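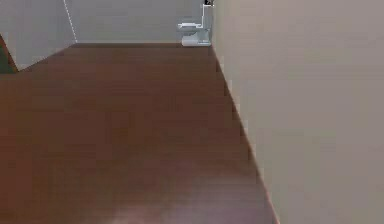

Home Tips: A Place to Sit Still

Most people who give up on meditating at home blame their minds. I blame the furniture. If you have to move a drying rack and a box of cables before you can contemplate the nature of the self, you will end up contemplating the cables. What you want is a stretch of bare floor next to a wall with nothing on it, like the reddish-brown wood and plain beige wall at the top of the page. A dull wall is a fine thing to face. You have read all of your bookshelf's spines already, and you will read them again if you're allowed to.

Pick the spot by sitting in it at the hour you mean to use it. My first one was lovely at noon and shared a wall with the neighbor's coffee grinder at six.

On a wood floor, fold a blanket in four and put the cushion on top of it. Your ankles will notice before your soul does. A rug pad cut to size keeps the blanket from creeping toward the door.

Buckwheat hulls pack down over time. Unzip the cover over the bathtub, never over carpet, and top it up with a cup or two. I did this once in the living room and was still finding hulls the next January.

For timing, a kitchen timer works if you wrap it in a dish towel. Unwrapped, it sounds like a fire drill, and whatever calm you had collected goes out the window. A phone also works, in the sense that it keeps time.

Incense: half a stick, in a bowl of dry rice or sand, away from curtains and well out from under the smoke alarm. Ilham Sqalli wrote in to recommend a saucer of orange peel on the radiator. I tried it and my house smelled like a polite bakery – no complaints.

Keep a notebook nearby for the urgent thoughts. They will all be about groceries. Write them down, close the book, go back to the wall.

If you miss a week, don't buy a nicer cushion. I own three nicer cushions. The cat has two of them.

Posted Oct 18, 2019
Filed under: Quiet Corners
11 comments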